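ビンピッキングセルの保守を聞く 箱の固定、ケーブル、再ティーチングの順序
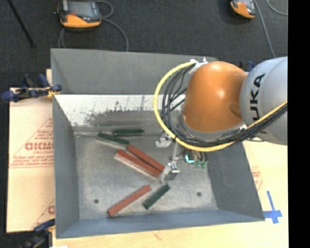
セルの保守で最初に手を付けるのはロボット本体ではない、とShiyu Dai氏は言う。「箱です。ビンの位置が2ミリずれれば、アームがどれほど正確でも指は壁に当たります。朝はまずクランプの締まりを見ます」。

Dai氏はBrilluletti社の試験室で、ばら積みの直方体ブロックを取り出すセルを担当している。社内での呼び名はInar。構成は、KUKAのアーム、先端のグリッパ、板金製のビンである。立ち上げは前任のAiguo Xie氏が行い、現在は設定変更をXie氏、日常点検と修理をDai氏が受け持つ。聞き取りは2019年3月29日、両氏同席で行った。

ビンは作業面にボルト止めせず、クランプで縁を押さえている。Xie氏によれば、当初は専用の治具を作る計画だった。「箱の寸法が決まらないうちに治具を作っても、作り直しになります。クランプなら箱を替えて座標を取り直すだけで済む。弱点は緩むことで、壁に一度強く当たったら、見た目に動いていなくても原点を確認する決まりにしています」。

原点の確認には、ビンの上縁に取った3点を使う。教示用のピンをグリッパに付け替え、手動の低速で各点に寄せ、登録値との差を読む。差が0.5ミリ以内なら記録だけ残し、超えた場合はベース座標を取り直す。Dai氏は補正値だけを足して済ませる方法を認めていない。「補正に補正を重ねると、元の値がどこにあったか追えなくなる。傾きのずれは平行移動の補正では消えません」。

内壁の傷については、Xie氏が詳しい。奥側の傾斜した面は光をよく反射し、擦れた跡も多い。「反射面は画像処理には不利です。傷の黒い線をブロックの稜線と取り違えた時期がありました。塗装も試しましたが、剥がれた塗膜がグリッパに噛むので戻しました。今は検出範囲を壁から内側に狭め、壁際のブロックには別の把持手順を割り当てています」。

別の手順とは、指を開く幅を詰め、進入角を変えて、壁と反対の側から差し込むものである。並んで接しているブロックも同じ扱いになる。隙間に指が入らないと判定した場合は、先に端を押して間隔を空け、再度検出してから把持に移る。この動作を入れる前、Inarは試験84回のうち54回しか一度目の把持に成功しなかった。現在の値は試験条件が変わったため単純に比較できない、とXie氏は数字を挙げなかった。

故障で最も多いのはケーブルだという。アームの外側を回る配線は、手首の姿勢によって引かれたり、余って垂れたりする。Dai氏は点検の手順をこう説明する。「停止した姿勢で見ても足りません。ティーチペンダントで手首の軸を両端まで低速で回し、張りが一番きつくなる姿勢と、一番たるむ姿勢の両方で止めます。たるんだ側でビンの縁に触るようなら、留め具の位置を変えます」。

余長は短ければよいものでもない。4月の交換作業を例に取ると、信号線を詰めて束ね直した翌週に、把持確認の信号が断続的に切れた。原因はコネクタ根元の芯線の疲労であった。「表示上はセンサの異常に見えるので、センサを2個交換しました。どちらも正常品でした。以後は、手首を動かしながら導通を測るのを先にしています」とDai氏。

グリッパの指は消耗品として扱う。ビンの底に接触すると先端の角が丸くなり、薄い側を掴んだときに滑る。交換品は協力会社のCasierから取り寄せ、取付け後に左右の平行を隙間ゲージで確認する。締付けは対角の順に仮締め、本締めとし、ねじに合いマークを入れる。空圧の継手は、指を外したついでに石けん水で漏れを調べる。

交換後の再ティーチングは、空のビンから始める。四隅の進入限界を低速で通し、次にブロックを1個だけ置いて把持し、最後にばら積みに戻す。Xie氏は、途中を省いて直接ばら積みに戻した場合の問題を挙げた。「失敗したとき、座標なのか、指なのか、検出なのか、切り分けられない。1個で掴めていれば、座標と指は疑わなくてよい」。

記録の様式には、Xiaoと呼ぶ社内の点検ソフトを使っている。入力項目は原点の差、指の摩耗量、ケーブルの留め位置、当日の接触の有無。接触の欄は、当初「異常」という名称だった。軽い接触が書かれないことが続き、Dai氏が名称を変更した。

今後の変更点を尋ねると、両氏の答えは分かれた。Xie氏は、傾斜面を反射の少ない板に替えたいと言う。Dai氏は配線の支持を先に挙げた。「板を替えると座標の取り直しになります。その前に、留め具を一つ増やして、1か月分の摩耗を見たい」。留め具の図面は既にできており、取付けは次回の定期停止に合わせる予定である。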